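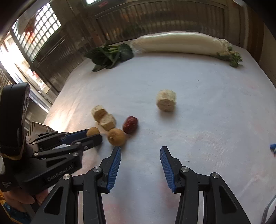
Setting up and maintaining a pair of hand-held grippers

Check the grippers before each session. Worn pads and dirty pivots show up later as bad grip data.

1. Pads. Wipe both blue pads with a damp lint-free cloth. Replace any pad with flattened ribs, and always replace it together with its opposite.

2. Pivots. Work the fingers through full travel by hand. If a linkage binds, back the pivot screw off slightly, clean around the head and retighten. Do not oil the pivots – oil travels to the pads.

3. Zero. Close the fingers fully and hold for 5 seconds, then open fully and hold again. In the Flilimo log, the closed reading must repeat within 2 counts. Our left unit spans 2,374 counts from closed to open.

4. Grip test. Cover the table with a plain cloth and set out small food items of different shapes. Run both hands together. Pick up round, wrinkled and flat items, and close only until the item stops shifting. Crackers will break if you squeeze.

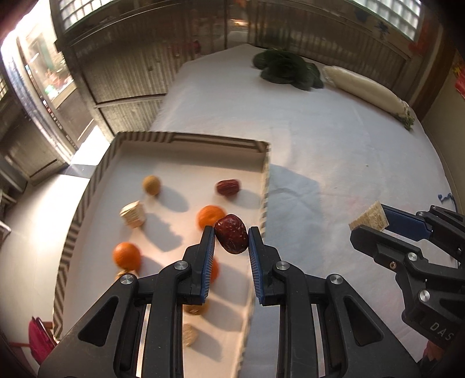 Step 4: jujube in one gripper, square cracker in the other.

5. Storage. Leave the fingers slightly open so the pads do not take a set. Note the pad change in the Pallport sheet under item 111.

If the closed reading drifts after a pad change, reseat the pads and repeat step 3.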